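June, after tea

Finally got round to the new phone case! I'd been putting it off for ages, silly really, and the peach is just as soft a colour as I'd hoped.
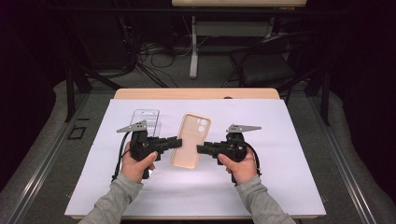
Tyra says peach shows every mark, but she said that about my cream shoes too and I wore those for 12 months. I do like clear packaging - I always want to keep it and then the drawer won't shut.
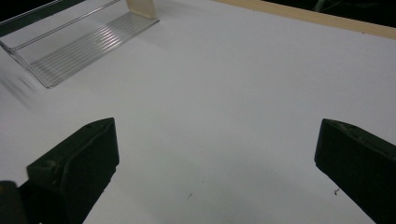 Will I keep the old case as well? Only until Archana's had a look, as her phone's the same size as mine. Must ring her tomorrow, and find the Homix receipt.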